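Swifts gone quiet, or is it just me?

hedgebottom
Posted 9:40 pm
I've been keeping an eye on the boxes under our eaves since the end of last month and I'm a bit worried. We had two pairs in last year, screaming parties most evenings, lovely stuff. So far this year I've had one bird go into the left-hand box and nothing at all in the other. The call player is on from 6 am (a Jurnatero one, the cheap model) and I've tried it at dusk as well. Anyone else seeing low numbers, or am I fretting too early?

Bakalis_Lane
Posted 10:02 pm
Too early! Ours were all over the place last year, and the last pair didn't settle until I'd given up looking. Have you got sparrows in the second box? They'll sit tight in there and you'd never know.

hedgebottom
Posted 10:15 pm
No sparrows that I've seen, but I only get a proper look at weekends. The loft room is right behind the boxes, so when we redid it as a spare bedroom I made sure I could still hear them through the wall. In a good year you can lie there at five in the morning and hear the chicks going. I slept up there last night on purpose and got one bird shuffling about on the left and silence on the right.
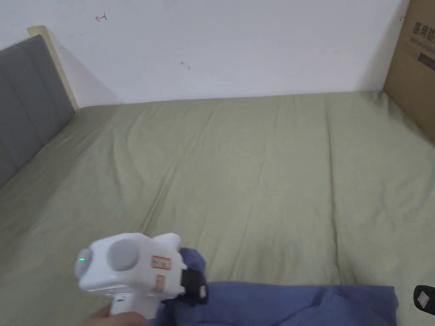
I did think I heard a second one come in just before it got light, but it might have been a starling on the gutter. I'll try again tomorrow and put the window on the latch.

oldmothtrap
Posted 10:31 pm
I'd turn the player off, personally. I know people swear by them but I think once you've got a bird in, all you're doing is annoying it. And the neighbours.

Bakalis_Lane
Posted 10:38 pm
Can't agree with that, sorry. Evanthia Politis gave a talk to our group in March and she leaves hers going well into July, it's the young non-breeders you're after by then. She's got 20 boxes on the old Skuven mill and it took her ages to get the first pair, then they came in a rush.

oldmothtrap
Posted 10:44 pm
A mill with no one living next to it though! Bit different from a terrace. I had ours on for two summers and got a note through the door and no swifts.

hedgebottom
Posted 10:52 pm
Ha, next door likes it, luckily. She says it sounds like holidays. Might drop it to mornings only and see. What volume do you have yours at, Bakalis?

Bakalis_Lane
Posted 11:06 pm
Low enough that I can't hear it with the kitchen door shut. Point the speaker outwards, right by the entrance hole. Mine had slipped and was playing to the guttering for a whole season, what a wally.

jokero_fen
Posted 7:18 am
Counted 295 over the reservoir last night, feeding low under the cloud, so there are birds about, they're just not at home. I'd give it a couple of weeks of decent weather.

hedgebottom
Posted 7:45 am
295! Right, that's cheered me up. Will report back on the right-hand box.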